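Wanted: people who will sit down and argue about soup.

Losmont Community Kitchen is putting together a tasting panel for the fall, and we need 11 people who can tell us the truth about food without making us cry. Last year's panel was made up of our friends. Our friends loved everything, including the beet thing, and we put the beet thing on the menu for all of October. Customers were less polite.

## What you'd be doing

You come in once a week at 6 p.m., eat 3 small bowls of something, and fill out a card. Then you talk it over with the rest of the panel for an hour. The talking is the part we care about, as the cards mostly come back saying "good" or "needs salt."

The season runs from September until we run out of root vegetables. Expect a lot of beans. The Kerr Street bakery sends over bread, and you may have opinions on that too, but they won't be passed along – we need the bread.

## Who we're looking for

- You eat most things, or at least you'll try them twice.
- You can say what's wrong with a bowl of lentils in one sentence.
- You live or work close enough to Losmont that snow won't be your excuse.
- You have no professional training. Chefs, culinary students and anyone who has ever said "mouthfeel" at a wedding are welcome as customers.

Serious allergies are a problem, I'm sorry to say. It's one small kitchen and there are nuts in it. Vegetarians are fine and will get their own pot on the meat weeks.

## Pay and perks

We pay $11 a session, in cash, in an envelope. You also take home whatever is left in the pot, so bring a container with a lid that fits. Parking is free behind the old Listov hardware store, provided you stay out of the two spots by the door. Those belong to the dentist, and the dentist checks.

If you miss two sessions without calling, we give your chair to the next person on the list. We had 124 replies last time, so there is a list.

## The room

The panel meets in the back, where the walls are a deep maroon and the table is dark brown wood with plenty of elbow room. Chairs are the folding kind. Bring a cushion if you're fussy, and a sweater either way.

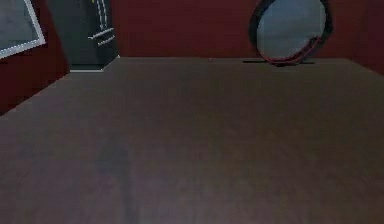

## How to apply

Write us a short letter – one page, no résumé – about the worst soup you ever finished. Tell us why you finished it. Drop it in the box by the register or mail it to Losmont Community Kitchen, Tasting Panel, and put a phone number on it that you really answer.

Letters are due by the end of August. We'll call the people we want in the first half of September, usually in the afternoon while something is simmering, so please forgive the noise. Former panel members may reapply, but we remember what you said about the beets.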